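I've been promising a robot post since October and I keep putting it off, mostly because every time I sit down to write it something else happens on the floor and I want to put that in too. So this one is going up as is, long and out of order.

For anyone new: I work at Hovland, which is a furniture showroom, and my job is floor setup. There are four of us on setup and we start at 6:30 in the morning. We have 21 living room sets out at any one time, and each of them has to look like nobody has ever sat on it, which is a funny standard for a building full of people who came to sit on things. By closing time there are pillows on the wrong couches, pillows on the floor, headrests folded every which way and a juice box down the side of a recliner (once, memorably, two juice boxes and a shoe).

So most of my mornings for the last six years have been pillows. There are 90 of them. I know this because the inventory sheet says so and because I have a bad shoulder.

Then we got Zavinis.

That's the name on the program, and it has become the name of the robot, even though Ovidiu Pană, who runs the whole thing from the Fitevon side, winces a little whenever one of us says "she's up" or "he's stuck." It's a full humanoid, two arms, two legs, walks up to the couch and works standing there like you or I would. I had pictured an arm on a cart. I really wasn't ready for feet!

The first week I mostly watched. I'd never been that close to one working, and what got me was how much of the job happens in the last few inches. Getting across the carpet to the couch is one problem and they seem to have a pretty good handle on it. But then the hand comes down, and it's next to a seat cushion that squishes and a pillow that slides if you breathe on it, and you can tell that this is the part everybody on Ovidiu's team loses sleep over. 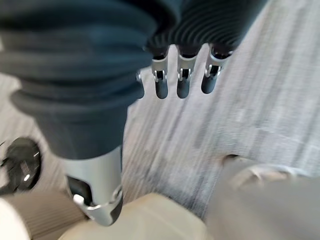

I asked a lot of questions that week and I'm sure some of them were dumb. My favorite answer was about corners. I'd told Ovidiu that you never grab a throw pillow by the corner, because the corner stretches and goes pointy and then it looks like a cat ear for the rest of its life. He wrote that down. He wrote it down! I have been telling new hires about cat ears for years and not one of them has ever gotten out a pen.

And that's sort of the thing I wanted to write about, because when people hear "robot at work" they ask me the same question every time, with the same face, and I get why. I asked it too. We all did, in the break room, the day the memo went up. Dale Turcotte has been on setup longer than the rest of us put together and he asked it out loud at the meeting, in front of the store manager, with his arms crossed: whose hours does this come out of?

The answer we got was that setup stays at four people through the whole trial, and that it's in writing. The trial agreement is posted by the time clock and Dale has read it more times than the people who signed it. I don't know what happens after the trial. I'd like to, and I've said so. But I can tell you what has changed so far, and a lot of it I like.

For one thing, they needed us to explain what we do. Nobody had ever asked. If you'd asked me a year ago how to reset a couch I'd have said "you just kind of make it nice," and that would have been my entire contribution. You can't hand that to an engineer. So Dale and I sat down with a stack of printouts and tried to say what nice is. How far a pillow leans before it looks tired. Which ones sit in the corner and which ones go over a seam. Whether you fix the seat before the pillow or after (after is wrong, and Dale will fight you). We ended up with a list of 75 little rules, and a good half of them were things he did that I'd never noticed him doing, and I've worked next to the man for six years.

It was kind of wonderful, to be truthful about it. He'd say one and then look a bit surprised at himself.

The hands are what people want to hear about next, so let me get to those. Leather is the worst. Well, leather is the most fun, if you ask the Fitevon folks, and the worst if you ask the person who has to explain a scratch on a floor model. It marks, it squeaks, it grabs at a pillow and then suddenly lets go of it. My own trick is the back of my hand, flat, pushing the pillow in from the side so I never have to drag it. I showed Ovidiu this about fifty times on the cream one we call the bench, and he stood there moving his own hand in the air next to mine like we were learning a dance.
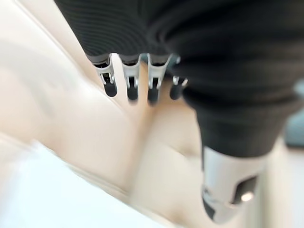
*The business end: four fingers and a thumb, with a black knit cover over the palm.*

I'm a little obsessed with that knit cover. I sew, so naturally it was the first thing I looked at, and I've already offered opinions on the ribbing that nobody requested.

What does it change, day to day? Well, my shoulder, for a start. On the mornings when Zavinis is running I have the time to do the things that always fell off the bottom of the sheet. I relabeled the whole fabric wall. I fixed the lamp situation in the back corner, which has been a situation since before I was hired. Last week I got to spend an entire hour on the sectional we moved up from Vomstead (our other store, the one with the terrible parking), working out how to stage it so people would walk around it instead of through it, and that is the part of this job I got into it for in the first place.

It has also added work, and I'd be fibbing if I left that out. Somebody has to be on the floor with it the whole time. Somebody has to check each set afterward, and for now that's a real check, where you bend down and look, because it'll do one beautifully and then on the next one it will put a pillow in with the zipper facing out and be perfectly content. We have a clipboard for this. Dale has named the clipboard's main column "Zippers." There's a binder as well, and a spreadsheet that wants to know things about the clipboard.

And it's slow. I don't think that's a secret, Ovidiu will tell you so himself. If you gave me and Zavinis the same couch and a stopwatch I'd be drinking my coffee before it had finished thinking about the second pillow. But I've watched it since the start and I've watched it get better, and I can't explain how exciting that is when some of what it's getting better at is your own stuff. The first time it came in at a pillow from the side instead of over the top, I yelled. Dale came running because he thought I'd dropped something.

The attempt counter on Ovidiu's laptop says 901 as I write this. That's tries at placing a pillow, good and bad all in together. I've placed a few more than that in my life, so I'm still feeling fairly secure.

One more on the bench before I move on, because it's become our test couch and I'm fond of it. It's all channels and tufts, with four headrests along the back, and we keep it dressed very plain with a blue pillow down one end and a white one in the middle over the seam. The middle one is harder than it looks. There's a gap in the seats and a seam behind, and if the pillow goes in an inch off, your eye goes straight there.

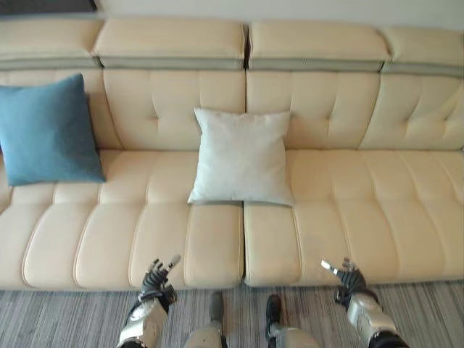

**ON THE FLOOR / Things people have asked me**

*Do customers see it?* Only the very early ones with their noses on the glass. The runs are over before we open. I've argued for doing one on a weekend afternoon because kids would lose their minds, and I have been told that this is exactly the concern.

*Is it creepy?* It was for me for one morning. I came around the end of the bookcases with my arms full and it was standing there facing the couch with its hands out, and I said "excuse me." After that we were fine.

*Does it take your job?* See above. I'm keeping an eye on it, and so is everybody, and we ask at every meeting. What I'd say to anyone whose workplace is about to start one of these is to get in the room early and talk a lot. We asked for the staffing thing in writing before the first crate showed up. We asked that the people who do the job write the rules for the job, on paid time. Both of those were easy to get at the beginning, and I suspect they'd have been a lot harder to get later on.

*What does Dale think?* Dale thinks the headrests should come first. He's been thinking so since the second day, and last Thursday-ish he finally wore Ovidiu down, so the next round of runs will do headrests and then pillows. He has brought in a folding chair so he can watch.

I'll post again after the headrest runs. If you do setup anywhere, hotels or model homes or whatever, and you've got one of these wandering around your floor, please write to me. I want to know what your list of rules looks like, and whether anyone else has a policy on cat ears.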